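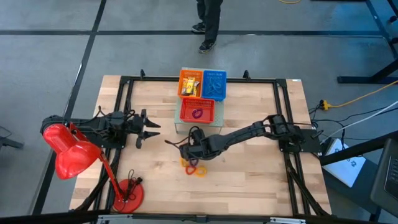

Posted in: Robotics & Automation > Grippers and End Effectors

Search this forum Go Advanced

Is the Dandov gripper worth it over the stock Trastora fingers?

kesum_bench
We run two arms over one wood table, sorting small stuff into color baskets. Both have the stock Trastora two-finger grippers with the pointed fingers. Open air moves are fine. Picking thin loops that lie flat and overlap is where I lose patience, and a red one under a yellow one is the worst of the lot.

The Dandov rep says their gripper "handles thin parts out of the box" and wants 242 dollars a side more than what we have. Their video shows one loop, alone, on a foam mat. I have bare wood. Has anyone run both on the same parts? I logged 200 tries with the stock fingers and got 187 clean picks on single loops, but only with nothing touching them. I stopped counting on the piles.

flatpart
I had both on the same arm for most of October. On single parts I couldn't tell them apart. On overlapping parts the Dandov was a bit better, and I suspect that was the softer pads more than anything in the mechanism. Before you pay, put thin rubber on your own fingertips and rerun your 200. Also check how low you go. Pointed fingers that stop a hair above the wood will close over a flat loop and come up with nothing, and you will blame the gripper.

Two more things - get the rep to run your parts, piled, on your table. And don't change the camera or the lighting in the same week or you won't know what helped.

gripfan54
Dandov is way better, just get it. We switched and never looked back.

oldcell
I'd look at the software first. We use Gape to pick the grasp point and its default aims for the middle of whatever it finds. The middle of a loop is a hole. Once we moved the target to the rim, most of our "bad gripper" picks went away. No idea if you use Gape, but whatever you have, plot where it's aiming before you spend anything.

Comments (3)

kesum_bench: Plotted it. Dead center on the yellow one. Rubber goes on Monday, as a separate test.

flatpart: @gripfan54 better by how much, and on what parts?

gripfan54: all of them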